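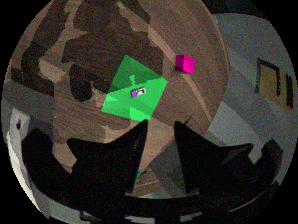 Cell notebook, Kallcombe bench
February, started 9:40
Posted by: bench log
Print this entry | E-mail this entry
2 comments

Continuing from the wrist camera swap. Goal for the session: get the simulated cell to agree with the real one closely enough that the pick routine can be checked in the sim before it goes on the arm. The sim scene is the round table, the green mat, the magenta cube and the small two-tone block on the mat. Lens model is the fisheye, mounted on the wrist and looking out past the fingers.

Camera mount. The old bracket file had the camera pitched too far down and the fingers covered most of the mat. Changed the pitch in the Runness scene file and reloaded. Both fingertips now sit below the mat at the home pose and the small block is clear of them. Left the roll alone. The black housing still takes up the bottom of the view, as it does on the real arm, so the mask has to stay in.

Mask. Redrew it from scratch. The old one was made for the narrower lens and cut through the left finger, which left a dark wedge that the block finder kept reporting as an object. New mask follows the fingers with the gripper open. It is wrong once the gripper closes past 35 mm — the tips move inward and out of the masked area. For now the finder only runs with the gripper open. A second mask for the closed state is on the list.

Lens. Ran the distortion fit again with 300 rendered poses. The first run did not converge. Cause was my mistake: the principal point was still fixed at the value for the old image size. Freed it, ran again, fit was fine in the middle and acceptable out to the table rim. Past the rim I don't trust it. Nothing we pick is out there.

Shadows. Table shading in the sim is patchy and darker than on the real bench. Tried the finder on the magenta cube with the threshold as shipped and it dropped the dark side face, so the center came out shifted toward the top face. Lowered the value floor and kept the hue band as it was. Center is now stable with the light at its default and with the light turned 90 degrees. Did not test other angles.

The small block is harder. The violet end is found every time. The white and gray end washes out when I raise the exposure, and the dark marks on it get picked up as separate bits. Switched to finding the violet end first, then growing the region along the long axis. Works at home pose. Fails if the wrist is rotated so that a finger comes close to the block. Needs a proper fix, probably a template.

Noise. Sensor noise left on. With it off, the finder looks better than it will on hardware, and we lost most of an afternoon to that last month.

Gripper controller (Fokico). Separate problem on the real unit. Left finger lagged the right on opening. Checked the supply, fine. Checked the linkage, found the set screw on the left crank backed out. Cleaned it, threadlocker, tightened, left it to cure over lunch. Cycled it afterward with no load and both sides opened together. Re-zeroed. The old zero is in the backup folder in case anyone needs to compare.

Zoubi bridge. Dropped the connection twice while streaming images. Log shows a buffer overrun both times. Halved the stream rate as a stopgap and it held until I shut down.

Open items:
- closed-gripper mask
- template for the small block
- check the set screw again before the next long run
- bridge buffer size, then put the stream rate back
- copy the new lens file to the arm computer (not done, don't assume it is there)

Arm parked at home, air off, controller off at the wall.

Comments (2)
"Lens file is copied over, old one renamed with _prev."
"Thanks. Crossing it off."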